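ロボットは段ボールをたためるか

うちの玄関には、つねに段ボールが積んであります。たたむのが面倒で、気がつくと靴が出せない（家族に本気で怒られました）。だから「家事ロボット、もうすぐですよ」と言われるたびに、つい聞いてしまうんです。で、段ボールはたためるんですか、と。

その質問を真顔で受け止めてくれたのが、Stirexのエルハン・クルミジュギルさんでした。倉庫と家庭の両方で使えるアームを開発している人で、9月に作業場へお邪魔したら、開口一番「箱は嫌いです」。いきなり正直！

何がそんなに嫌なのか。コップなら形は変わらないけれど、箱や板ものは押せばたわむし、差し込み口はちょっとずれただけで入らない。人間は指先でぐいぐい探りながらやってしまうところを、機械は手首のカメラと力のセンサーで少しずつ確かめていくわけです。しかも近づけば近づくほど、カメラの視界は目の前の面でいっぱいになってしまう。

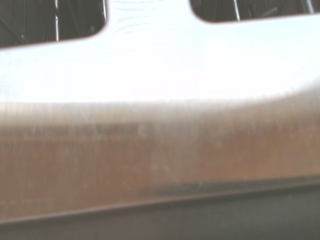
「最後の数センチは、ほとんど手探りですよ」とエルハンさん。私も操縦用のレバーを握らせてもらいましたが、画面を見ながらだと距離がまるでつかめない。ちょっと寄せたつもりがもうぶつかっていて、変な声が出ました。14回やって、うまくいったのは2回。隣で見ていた若いエンジニアさんは、笑いをこらえるのに必死でした。

では自動ならどうか。同じ大きさ、同じ向きで流れてくる現場の仕事なら、もうかなり任せられるそうです。練習は3,000回を超えたとか。ところが家となると話は別で、箱の大きさはばらばら、テープは変なところに貼ってあるし、床には猫がいる（うちの場合）。「お宅の玄関は、まだ無理ですね」とあっさり言われてしまいました。

それでも、洗濯物を運ぶとか、食器を棚に戻すくらいなら、私は意外と早く頼める気がしています。遅くたっていいんです、寝ている間にやってくれれば。段ボールのほうは、帰ってから自分でたたみました。6箱で、腰にきました。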